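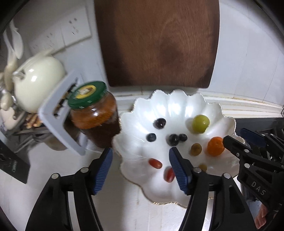
Mixed fruit in a scalloped plate, with one gripper's jaws spread wide and another gripper at the right.

House rules for working with grippers in the kitchen

We've had a pair of hand-held grippers going in our kitchen for a while now, and I get asked pretty often what the rules are, so I've finally typed them up from the sheet on the inside of the pantry door. Yours may be different (every kitchen is!) but these have served us well, and you're welcome to borrow any of them.

Before you start

Wipe down the counter and dry it. Then wipe the pads, paying attention to the ridges, where sticky stuff loves to hide. I mix up a weak dish soap solution, 700 ml of warm water with a small squirt in it, and go over the pads with a barely damp cloth, then a second cloth with plain water. Never put the linkages or pins under the tap. Let everything air dry for 22 minutes, which on my Ustis kitchen timer is one full turn and a bit.

Keep one set of pads for food and another for everything else, and don't be tempted to swap "just this once." We store ours in two Skyrme tins with different lids.

Picking up fruit

Open the jaws a good deal wider than you think you need, come down slowly, and close until the fruit stops rolling. Then stop! Grapes and little tomatoes will split if you keep going, and a blueberry needs hardly any squeeze at all. If you are teaching somebody, let them begin with something the size of a small mandarin and work down to the berries once they have the feel of it.

Our limit is 200 grams per lift. Anything heavier gets carried by hand, and so does any glass jar, whatever it weighs.

A plate with a raised, wavy edge is lovely for keeping round things from wandering off, but do lift over the rim instead of dragging across it, especially if there's a gold edge you'd like to keep.

Two people, two grippers

Say out loud which piece you're going for. Only one set of jaws goes into the plate at a time, and the other waits at the side. Fingers stay behind the joints, please, as those arms can give you a nasty pinch.

When you're done

Dropped fruit goes in the compost, and handled fruit gets rinsed before anyone eats it. Check the pins for wobble, and change the pads after up to 3 months, or sooner if the ridges have gone smooth. Ours are due again in May.

Rasex pads and Tarnorance pads don't fit the same backing, so look before you order. I have a drawer full of the wrong ones.

Page last updated Apr 2, 2026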